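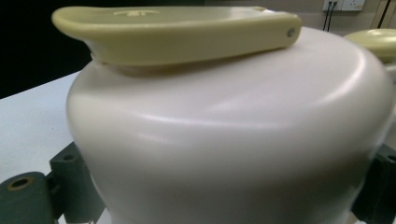
Right. Budget thread, because I keep getting the same messages and typing the same answers. We're a small outfit buying kit for household manipulation work, handheld grippers now, arms later. Here's how the money is going this year – 6 posts maybe, maybe more.

**1/** Starting pot is 922 per station for the handheld side. That's gripper, mount, spare fingers, storage cards, cables. Not the laptop. Do not let anyone fold the laptop in, we did that in October and spent a fortnight arguing about what a "station" was.

**2/** Quotes so far. Tusholm came in at 753 a unit, fingers included, no spares. Lirgate wouldn't give a unit price without a call. Had the call. Still no unit price. Moving on.

**3/** 753 out of 922 looks comfy. It isn't. Spare finger sets, delivery, a case that actually closes, and you're scraping the bottom by the time you get to cables. Always price the cables. Everyone forgets the bloody cables.

**4/** Plan is 2 stations first, then 5 by the end of the year if the first pair earn their keep. Was going to order all 5 at once for the discount but the discount was tiny and I'd rather find out what breaks on a pair.

**5/** Props! People budget for robots and then have nothing for the robots to hold. We've got a seperate line for it now. Smooth rounded plastic stuff, things with a lid or a handle on top, awkward fat shapes that the fingers have to go either side of. Household stuff basically. Buy second hand where you can, doesn't have to work, just has to be clean and whole.

**6/** On that – buy bulky things early. Our first props list was all mugs and boxes and it told us nothing about how wide the jaws needed to open. Measure your fattest object BEFORE you sign for grippers. Write the number on the order. I mean physically on it.

**7/** Someone asked about pale objects on pale tables. Yes it's a thing to plan for, white on white is a pain. Costs next to nothing to sort: a dark cloth, a second lamp. Put both in the budget anyway or they come out of somebody's pocket (mine).

**8/** Arms. Not this year. Ibrahim at the Prurnberg end wants one now and I get it, but an arm means a proper bench, guarding, insurance, training days, and a person who's around when it sulks. The arm is the cheap bit of buying an arm. Pencilled in for next year's round, no promises.

**9/** Power sockets. Go and look at your walls before you order anything. Where are they, how many are free, what's already hanging off them. Our electrician's quote was nearly a whole station. If you're renting, ask the landlord in writing and ask early.

**10/** Questions I now send every supplier, copy them if useful:
- price for one, price for 5, in the same email
- what's in the box, listed
- how long for spare fingers
- who do I ring when it stops
- can I buy screws from you or do I have to buy an assembly

That last one has ended two conversations already.

**11/** Warranty stuff. Read what counts as "wear". One supplier had finger pads AND the hinge AND the trigger down as wear parts. So what's left, the sticker?

**12/** Chukwuemeka Lawal asked if I'd share the spreadsheet. Yes, once I've taken the names of the people who were rude to me out of it. Give me a few days. It's one tab, it's ugly, the totals do add up, I checked them twice.

**13/** Oh and contingency. I put in a tenth. Was told it was too much. It was spent before the second delivery turned up, on a replacment charger and a return courier. Put in a tenth.

**14/** Order for the first pair goes in once Tusholm confirm the spares price. Will post what they say. Muting this for a bit, got a delivery to sign for.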